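How to Read a Published Wealth Ranking

Pimlow Reference Desk
Guides for Readers and Researchers
Last revised in June

Lists of the wealthiest people are among the most widely shared items in business news. They are also easy to misread. This guide explains how to take a single entry from a ranking, check it, and restate it correctly in a paper, newsletter or classroom handout. The worked figures come from the Pimlow teaching file, which follows the holdings of one family with interests in Kavatberg, a shipping group, and Atlow, a smaller private company.

Before you begin

Have the full ranking open, including its notes on method. A news story that repeats the ranking is not enough for this purpose. Such stories often leave out the valuation date and the currency, and both are needed in the steps that follow.

Step 1. Find the valuation date

Every ranking is fixed to a particular day or month. Share prices and exchange rates are taken on that date and then held. A list published in June may rest on prices from the spring. Write the valuation date at the top of your notes and use it for every later calculation. If the publisher also runs a daily tracker, do not mix its figures with those of the annual list.

Step 2. Separate listed shares from private holdings

Listed shares can be checked by anyone. Multiply the number of shares held by the closing price on the valuation date. In the teaching file, the family holds 40 percent of Kavatberg, and the holding appears in the company's annual report under major shareholders.

Private holdings are a different matter. Atlow publishes no share price, so its value must be estimated by comparing it with similar listed companies. Many publishers then apply a discount, as a private stake is harder to sell. Record the discount if it is stated. If it is not, mark the figure as an estimate and leave it at that.

Step 3. Identify the legal owner

Shares are often held through a family company or a trust. An heir may own a large part of such a company while a parent keeps most of the votes. Rankings differ in how they treat this. One publisher may credit the heir with 50 percent of the family company, and another may list the entire fortune under the parent's name. Read the notes on method to learn which rule applies, and say so when you quote the figure.

Step 4. Convert the currency once

Convert from the original currency to your own in a single step, using the rate for the valuation date. Converting a figure that has already been converted and rounded adds a second error. State the rate in a footnote.

Step 5. Check for debt

Net worth means assets less debts. Loans secured on shares are sometimes disclosed to the stock exchange, and mortgages may appear in public land records. Where no debts can be found, write "no debts disclosed." Do not write "no debts."

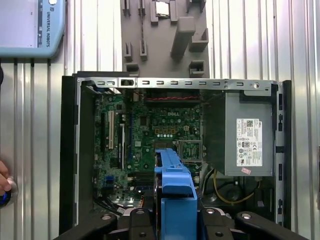
Step 6. Compare ranks with care

A fall in rank does not always mean a loss. If a list grows from 400 names to over 2284, a person may move down many places while the fortune itself stays the same. Compare the net worth figures for both years first, and mention the change in rank only after that. Titles such as "youngest" or "richest in the country" apply to one list in one year and should be quoted with both.

Step 7. Write the entry

A complete entry gives the name, the net worth, the currency, the valuation date, the publisher and the main source of wealth. Names should be spelled as the person spells them, with all marks kept. The given name Văn, for instance, should not be shortened to "Van" in a final text. Inherited wealth should be described as inherited.

Corrections

If a publisher revises its list, update the entry and keep the earlier figure in your notes with the date on which it was replaced. Readers who find an error in the teaching file may report it to the Pimlow Reference Desk in writing, giving the page and the source for the corrected figure.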